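# Pre-Run Check, Dual-Arm Unloading Cell

Student project: Stokedix
Date: 28 July 2019
Checked by: Damian Lehner
Countersigned: Hooman Esfahani

## Arms and grippers

- [x] E-stop tested from both operator positions
- [x] Wrist mounting bolts at marked torque
- [ ] Cable slack at wrist. Comment: acceptable at the current reach. Recheck after any change to the pick pose, and log it.
- [x] Finger pads secure

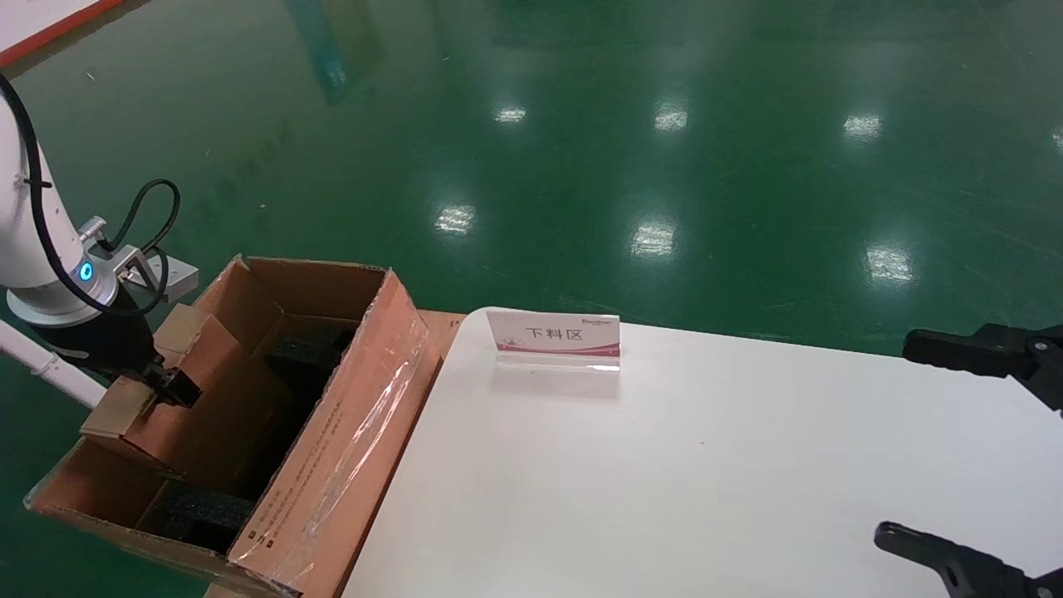
- [x] Gripper force limit loaded from the January file
- [x] Joint speed limit set to 3 on the teach pendant

## Table and cartons

- [x] 下料区 (unloading area) sign on table
- [ ] Carton position. Comment: no fixed stop. Grundow team to fit a corner guide before the 1,000-cycle test.
- [x] Foam inserts inspected for tears

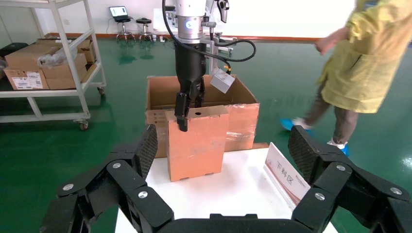 - [x] Shoe covers available at entry
- [ ] Walkway clearance. Comment: mark a floor line at the limit of reach. Open since the last check. H.E. to supply tape.

## Result

Supervised runs only, 6 cycles maximum per session. The 2,000-cycle endurance run stays on hold until all open items are signed off.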